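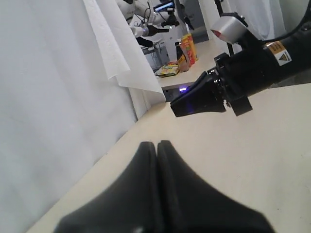 Unit 4: Budgeting for a Two-Arm Bench Cell

Reading before class: the Cevico case packet, all of it, and the quote sheets at the back
Hand in: one-page cost plan, due at the start of the next session
Posted 2019-05-02

1. What this unit covers

Last unit dealt with choosing an arm by payload and reach. This one deals with everything you pay for after the arm is chosen. The case is Cevico, a small contract packing company that wants to try handling light household and grocery goods with a pair of table-mounted arms. The company has a fixed sum, a room, and a start date in August. Your job is to say what to buy, in what order, and what to put off.

We use the word "cell" for the arms, the table they are mounted on or beside, the grippers, the cameras, the wiring, the controller and the computer. We use "station" for the cell plus whatever is needed for a person to work next to it. Keep the two apart in your plan. Most of the plans handed in last year mixed them up, and the totals could not be compared.

2. The arm is one line of the budget

A common first draft has one large number for the arms and a small number marked "other." Do not hand in a plan like that. Break "other" into at least the following lines.

Grippers and fingers. The gripper is often quoted separately from the arm. Fingers are quoted separately again, or come as one basic pair that will not suit the parts. Fingertips wear. Soft or coated tips wear faster. Plan for spare fingers from the first order, since a second order has its own shipping charge and its own lead time.

Mounts and brackets. Adapter plates between arm and gripper, camera brackets, cable clips. Each is cheap. Together they usually cost more than people expect, and a missing adapter plate can stop the whole job.

Cameras. A wrist camera sees the fingers and the thing being picked up. A fixed camera sees the table. They do different work and one does not replace the other. In your plan, state how many of each and what each is for. Include the cable, which must be long enough to run the full length of the arm with slack at every joint.

Table. It has to be stiff enough that the arm does not shake it and have a surface you can wipe. A light, slightly shiny top looks clean but can throw glare into a camera. Ask for a sample of the surface before you order.

Power and data. Count outlets at the wall before you count arms. Check with the building whether the circuit is shared.

Computer and display. One computer can run a cell in the Cevico case. Check whether the software license is tied to the computer or to the arm.

Safety items. Stop buttons, signs, floor marking, and any fencing or scanner the risk assessment calls for. Warning labels supplied on the arm by its maker do not take the place of the assessment. Do not price this line until the assessment has been done at least in draft.

Test goods. Cartons, bottles, small boxes, bags, paper towels. These get dented, torn and stained, and they are replaced more often than any other item in the cell. Put in a monthly amount.

3. The two quotes

Both suppliers were given the same request. Feltier quoted a full package. Nurton quoted parts.

Feltier: two arms, two grippers, one table, controller, installation, two days of training on site. One price. Lead time 127 days from deposit. Spare fingers not included. Cameras not included, though brackets are.

Nurton: arms and grippers priced one at a time. No table, no installation. Training by video. Spare finger sets are $1,260 for a pack that serves both arms. Lead time is shorter, but the quote says "subject to stock" and gives no date.

The Nurton total is lower on the page. To compare the two you must add the cost of a table, the cost of installation, and the hours of your own staff. Use the hourly rate given in the packet. Do not use zero. Staff time spent bolting down arms is staff time not spent on the packing line.

The Bíró bid arrived late and covers installation only. It may be combined with Nurton but not with Feltier, whose warranty requires its own installers. Read the warranty page before you decide.

4. Lead times and the August date

Work backward from the start date. Write down the last day on which each item can be ordered and still arrive in time. Then add time for:

- receiving and checking the shipment
- mounting and wiring
- camera calibration
- operator training
- a trial run with the real goods

Groups often forget the trial run. It needs nearly as much time as the mounting. If the trial shows that the fingers slip on a carton or crush a soft package, new fingers must be designed, ordered and fitted, and the schedule must have room for that.

If Feltier's lead time does not fit, say so plainly and say what you would do. Asking Cevico to move the date is an allowed answer if you give the cost of moving it.

5. One arm first, or both?

Some plans buy one arm, test it, and buy the second later. This lowers the sum at risk. It also has costs: a second shipping charge, a second installation visit, possible price changes, and a table that must be sized for two arms from the start. Two arms that share a table must also be tested together, because the reach of one crosses the reach of the other. None of that testing can happen with a single arm.

Buying both at once is simpler and leaves less money for the lines in section 2. Either choice can get full marks. A plan that does not mention the choice cannot.

6. Running costs, first year

List at least: finger and tip replacement, test goods, software renewal, one service visit, electricity, and a reserve. The packet suggests a reserve as a share of the purchase price. You may use a different share if you give a reason in one sentence.

Leave depreciation out. It is covered in Unit 6.

7. Format of the cost plan

One page. A table with four columns: item, supplier, cost, latest order date. Under the table, no more than 2 short paragraphs. The first says which supplier or mix of suppliers you chose. The second says what you left out and when it would be bought.

Show cell and station subtotals separately. Round to the nearest ten dollars. Mark any figure you estimated yourself with an E and be ready to explain it in class.

8. Questions to think about before the session

Which single late item would delay the whole project, and which could arrive after the start date without harm?

Cevico's goods change with the season. Which lines of your budget change with them?

If the budget were cut after the deposit was paid, what could still be canceled? Look at the terms on both quote sheets. They are not the same.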